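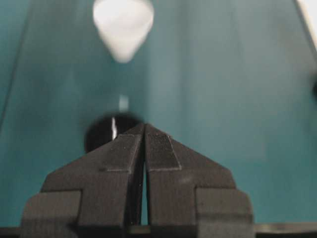 # Chapter 10: Cups, Holders, and a Clear Surface

A cup is one of the first things put on a table and one of the last things taken away. This chapter covers the cup itself, the holder that goes around its lower half, and the surface both of them stand on. By the end you should be able to choose a cup for a job, match it to a holder, and set it where it can be reached without knocking anything over.

You will need the terms *rim*, *wall*, and *base* from page 115.

## 10.1 The cup and its holder

A plain white cup shows what is in it. Coffee, juice, or a small item dropped in by mistake stands out against a pale wall. This is one reason white remains the common choice in dining rooms and break rooms. A rounded rim is easier on the mouth than a cut edge.

The holder does a different job. It wraps the lower part of the cup and gives the hand something firm to hold. In a dark color it also marks the place where the cup ends and the table begins, and this helps people with weak eyesight. A white cup in a dark gray holder on a blue-green table can be picked out at a glance.
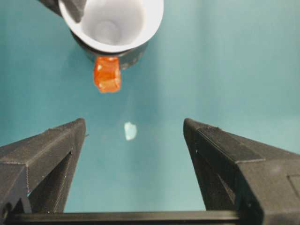
Fit matters more than color. Press the cup down gently until it stops, then try to turn it. A cup that spins freely is too small for the holder. One that bulges at the side is too large, and may split when filled. Cups and holders sold under different names do not always match – a Karport cup sits too high in a Mileo holder, for instance, and tips if it is bumped.

## 10.2 Small items near the cup

Small things collect near cups: caps, wrapped candy, spoons, sugar packets. Sort them before you pour. Anything that belongs in a drawer goes back to the drawer, and anything that will be eaten goes on a dish. Bright colors such as orange or red are easy to find on a teal surface. Black parts are also easy to find there, but they disappear against a dark holder.

In March, Dalva Peixoto kept a log of spills in the dining room at Rezende. Out of 1,914 cups served, 10 were spilled. Most of the spills came when someone reached past a full cup for something small.
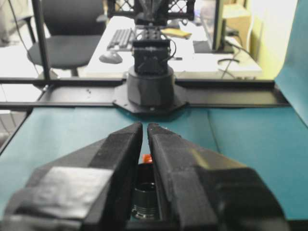 ## 10.3 Placing the cup

Wipe the surface and let it dry. Look for seams or folds in the covering and set the cup to one side of them – a base that straddles a ridge will rock. Stand the cup upright, let go, and check that it stays level. Leave a hand's width of open table around it.
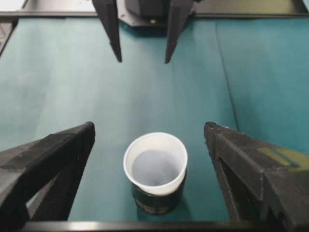 Should the cup be filled before or after it goes into the holder?

Fill it after. An empty cup can be pressed down and turned to test the fit, and a full one can't be handled that way without spilling.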